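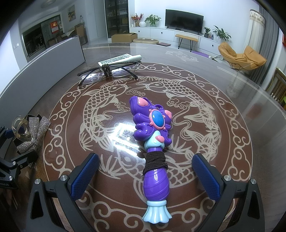
Finger pad set for the Cistell hand-held gripper

Replacement pads for both fingers, supplied by Banditz. Order number 2927. The set contains one left pad, one right pad and the screws for both sides.

The pads are blue textured rubber and sit on the inner face of each finger. They give a good hold on things with an uneven shape, for example a toy wand with a thick ridged handle and a narrow neck. When the texture is worn smooth, small objects begin to turn between the fingers and it is time to change.

When to change

We recommend to look at the pads after every 600 grips. In our workshop in Clurport a set lasts over 11 weeks with daily use. Change always both pads together, also when only one looks worn.

How to change

Open the fingers fully and lay the tool on its side. Loosen the screws by hand with a small screwdriver — no power tool, please. Pull the old pad away slowly and clean the finger with a dry cloth. Put the new pad in with the texture to the inside, then tighten the screws a little at a time. Close the fingers once and check that the pads meet flat.

Care

Wipe with a damp cloth. Do not use oil or alcohol on the rubber. Keep spare pads in the bag, away from the sun, and never above 80 °C.

Fits

Cistell hand-held, all versions. For the Seok wrist model the screw holes are different, so please ask us before you order.

Delivery

Ships from Clurport in a padded envelope. Sets ordered before noon leave the same working day.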